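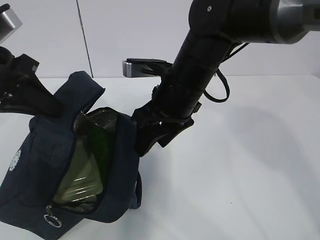
Bags on test: the small ones

I have never quite believed in the small zip bag. Every shop in Laralbridge sells one, every one of them claims to hold "your essentials", and mine never do. Elaine Falcão talked me into trying a few anyway, and I gave each of them 2 weeks on the bus and the market run.

Navy fabric, zip top
A soft, denim-like thing with a tall handle loop and a little white flower-shaped emblem stitched on the side. It will take a green glass bottle lying down, which is more than I expected. Whether you'd trust it with a full one on the walk up Quintana Road is another matter. I didn't.

The zip
Small silver teeth and a metal ring to pull. I like the ring more than I like the zip. Jarmo Pesonen reckons a metal zip outlives the cloth around it. He said the same about his last rucksack, and he's on his third since August.

The lining
Grey, or greyish. Linings are where makers save their money, so I look there first. I can't fault this one yet, but give it a winter.

Plundo shopper
Bigger, cheaper and shapeless as a pillowcase. The label says it folds into its own pocket. Mine went in once, in the shop, with the assistant doing it.

Tandent lunch bag
Sold as keeping things cold. My yoghurt disagreed by eleven o'clock. The handles are decent, I'll give it that, and it wipes clean.

The navy one stays on the hook by the door for now. The Tandent has gone to my sister, who was warned.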